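Open Afternoon at the Gastia Workshop: Frequently Asked Questions

What is being demonstrated?
Two cells are running. Cell A is the Tralen sorting line, which handles small mixed parts from a moving belt. Cell B is the disassembly bench, where an arm with a two-finger gripper works on desktop computer towers alongside a technician. Cell B is the one most visitors ask about, and most of this page concerns it.

When do the demonstrations run?
The doors open at 1 pm in the second week of March. Exact dates are on the booking page. Cell B runs at 1.30 pm, 2.30 pm and 3.30 pm. Each run lasts 25 minutes, followed by questions. Cell A runs throughout the afternoon and can be viewed at any point.

Do I need to book?
Yes, for Cell B. The viewing area is small and places are given out per run. No booking is needed for Cell A or for the talk in Room 202.

What does the robot do at the disassembly bench?
The task is part removal from a tower with its case open. The arm is asked to approach cable connectors, grip them by the housing and release them. Drives and brackets come later in the sequence. The case is opened by the technician before the run starts.

Is the arm fully automatic?
No. In the public runs an operator guides the arm from a console and the software limits speed and grip force. Short moves, such as backing out of the case, are automatic. We do run unguided trials, but not during visitor hours.

Why use computer towers?
They are cheap, plentiful and awkward. Two towers of the same model may have their cables routed in quite different ways, and soft cables are harder to plan for than rigid parts. The gripper also has to work in a space that was designed for a hand. 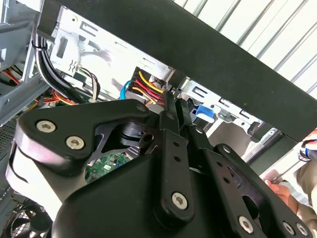
Power connectors are the slowest step. Many have a latch that must be pressed while the housing is pulled, and the fingers have to reach it without dragging on neighbouring wires. Our current limit for a single attempt is 4 minutes, after which the operator withdraws the arm and the technician takes over.

Why is there a technician at the bench as well?
Screws are still a manual job in this cell. We tested a powered driver on the arm and removed it – changing tools took longer than the work it saved. The technician and the arm share the case under reduced speed, and the technician has a stop button within reach.

Are the computers switched on?
No. All units are disconnected from the mains before they reach the bench, and power supplies are never opened.

How many units has the cell processed?
The log stands at 2405 towers. That figure includes runs that were stopped early. The target for this phase is 3000.

What software is used?
Motion control is handled by Twal. Recording and review of runs is done in Fiseo, and a Fiseo screen beside the viewing area shows the wrist camera feed with a short delay.

Can I operate the arm?
Not at Cell B. A smaller training arm is set up near the entrance with foam blocks and a practice connector board. Children under 12 may use it with an adult.

Can I take photographs?
Yes, without flash. Flash affects the cameras on both cells. Please do not lean equipment over the barrier.

Can I bring an old computer?
Not on the day. Donations are accepted at the goods entrance by arrangement, with storage drives already removed – we cannot wipe data for donors.

Is the site accessible?
The workshop floor and Room 202 are both reached by lift. The viewing area for Cell B has a level floor and space for two wheelchairs per run. Ear defenders are available at the desk.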